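Wanyama House - Rooms and Linen Working Meeting
Minutes, June

Present: Naomi Sang (chair), Erick Lema (minutes), representatives of Cestitz and Pinach.
Apologies: Vollar.
Meeting opened 9:15 a.m.

1. Minutes of the last meeting

Accepted with one correction. Under linen stock, the figure for fitted sheets should read 1,436. The figure of 1,244 was the count before the spring delivery.

2. Folding of loose items on the bed

E. Lema reported on the bedroom procedure for loose cloth items. The current sheet says to fold on the desk. Desks in the larger rooms are often in use, and the folding surface is then too small for anything bigger than a pillowcase. The proposal is to make the bed the standard folding surface, with the fitted sheet on and all other bedding removed.

N. Sang asked whether the item should be shaken out standing up or opened on the mattress. E. Lema said opened on the mattress. Lifting from the middle of the cloth leaves the edges to fall where they like, and the corners then have to be found one at a time.
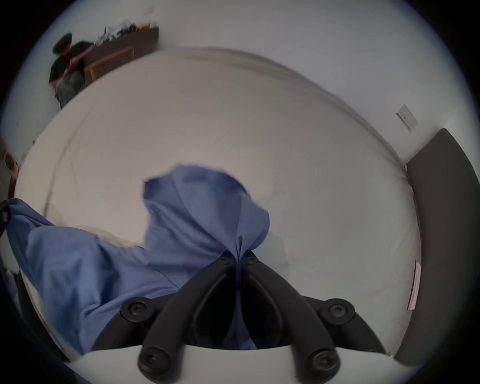 Pinach asked for the written step to name the starting point. Agreed wording: "Find one corner. Lift it clear of the sheet. Find the next corner along the same edge before laying the item down." Seams are to be used as the guide where the corners are not obvious.

Cestitz noted that the wording does not cover garments. A garment has no true corners once it is bunched up, and the hem is a better reference. Agreed to split the step into 2a (flat items) and 2b (garments).

Action: E. Lema to redraft steps 2a and 2b.

3. Two people working on one item

The present sheet assumes one person. N. Sang said that two people are often sent to the same room and end up pulling against each other. She asked for a short rule on who holds and who moves.
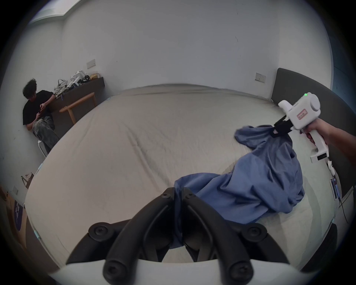
Agreed: the first person holds the near end still. The second person lifts and carries the far end. They do not change roles partway through a fold. For items that hang over the side of the mattress, the whole item is drawn back onto the bed before the first fold is made.

Pinach wanted a time limit per item. The meeting did not agree to this. Times are to be noted for one month only, on a sample of 15 rooms, and brought back for discussion.

Action: Pinach to supply the timing form.

4. Fitted sheets

Of the sheets inspected since the last meeting, 279 were marked as needing attention at the elastic. Cestitz will replace the elastic on these in two batches. Rooms are not to be left short while the first batch is out.

There was a longer discussion on wrinkles. Erick Lema's view was that light creasing across the middle of the mattress is acceptable on a folding surface. Naomi Sang's view was that the sheet should be pulled tight at all four corners first, as a loose sheet comes up with the cloth. The second view was adopted. The sheet does not need to be pressed.

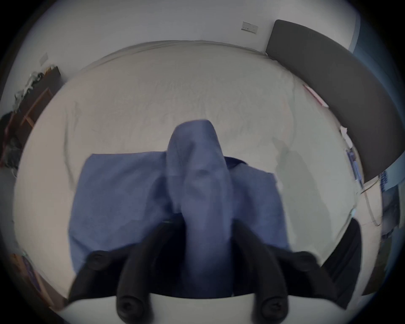
Item 4. Blue cloth raised at the center fold, side panels flat on the fitted sheet.

It was noted that the cloth shows up well on a pale sheet. Cestitz asked that the colored training cloths be kept out of the general wash. Agreed, with a separate bag to be provided - label to read "training only."

Action: Cestitz to supply bags.

5. Room layout and furniture

The layout with the large bed in the middle and the desk built against the wall is to be kept as the model layout. Points raised:

5.1 The stool is stored under the desk when the desk is not needed. It is not to be used as a place to stack folded linen.

5.2 Personal items on the desk are left where they are. Staff do not move electronic items or bags in order to wipe underneath.

5.3 The switch plate above the desk is to be kept clear of anything leaned against the wall.

5.4 The wooden trim is to be dusted weekly. Vollar had asked in writing whether oil may be used on it. Deferred until Vollar can attend.
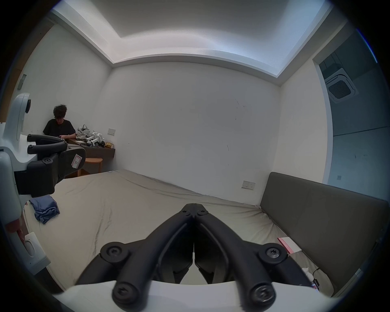

Item 5. Large bed with fitted sheet; dark wooden desk and light wooden stool at left.

N. Sang asked that the walking space between bed and desk be measured in each room and added to the room card. Pinach said the card has no free line for this. The line now used for curtain length can be taken over, as that figure is already held in the stock list.

Action: E. Lema to measure and update the cards.

6. Other business

The linen room door is sticking again. Reported to Vollar by phone, no reply yet.

The next meeting will be on a Saturday at the same time. Items for the agenda go to N. Sang.

Meeting closed 10:40 a.m.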